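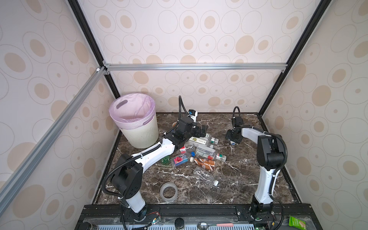

Milagros Villanueva asks if it is really necessary to write a whole review of a wastebasket, when every wastebasket has the same duty and she has used a cardboard box for years. I understand the question. I also used a box before, and before the box I used a supermarket bag hung on the door handle. But I have bought three bad baskets in my life and I would like to save other people from the fourth one.

Jesano wastebasket, cream, with a pack of Tam liners
Posted Feb 3, 2021

I bought the basket in Flumuncombe, in the household store near the bus station, and I have used it for 17 weeks now. The store had it in gray also, but I took the cream because my wallpaper is cream with beige and tan rings, and the table has a dark brown marble pattern. On so dark a surface a gray basket would look very sad. The cream one goes well with the wall.

I keep it on the table, in the back left corner. My sister does not approve of this. But I sort papers and small things at this table almost every evening, and when the basket is on the floor I miss it, and then I must go under the table to collect what I missed. In the corner it is near enough for the hand and it does not take the place where I work.

The body

It is plastic, with slots and a texture in the lower part. I was afraid the slots would catch dust, and yes, they do a little. A dry brush for dishes takes it out. A cloth is not so good, it goes over the top of the texture and leaves the dust inside. I wash the whole basket in the shower two times in a month and it dries quickly if you put it upside down.

The plastic bends a bit when you press it with both hands, but it comes back to its shape. I dropped it once on the stairs and there is a small scratch on the bottom, no crack.

The slots mean that you cannot use it without a liner for anything wet or very small. Pencil dust comes out. Tea bags I don't want to discuss. With a liner there is no problem.

The handle

In the rim there is a handle cut-out, and this was the reason why I chose this basket and not the Grandum, which stood on the same shelf and was cheaper. The Grandum has a smooth rim and you must carry it with two hands, or with your fingers inside, where the garbage is. With the Jesano you take it by the hole and go.

There is one defect in this idea. When you fold the liner over the rim, the liner covers the hole. You see the hole through the plastic, but your fingers have to push the liner in, and after some days it stretches there, or it tears. I tried to fold this side lower, and it slips down. Now I just push it in and accept it.

The liners

The Tam liners are pink and you can see through them. They come 70 in a pack and they have a light smell of soap, which disappears when you leave the pack open for one night. They fit over the rim with enough left to fold, and they stay there until the basket is nearly full. If you throw something heavy, one side falls in. A rubber band around the rim helps, but it is ugly and I stopped using it.

They are thin. For paper, wrappers and threads they are good enough. For the kitchen I would buy something thicker. A visitor can see all that you throw away – if this disturbs you, take the white ones.

My neighbor Houshang Rahimi has the same basket in his bathroom with no-name liners, and he is less satisfied than I am. His liners are too narrow and he must cut the edge with scissors to pull them over. So please measure the rim before you buy a big pack from another company.

What I would change

I would like a lid, even a simple one, sold separately. I asked in the store and they don't have it. I would also like some rubber under the bottom, as the basket slides on a smooth table when it has little inside. I put two small felt pads there and it is better, but felt gets dirty.

I give it four stars of five. I took away one for the handle and the liner, which don't like each other.

Milagros, if your box is still strong, keep it. When the bottom becomes soft, try the cream one. The store told me that more will come at the end of February.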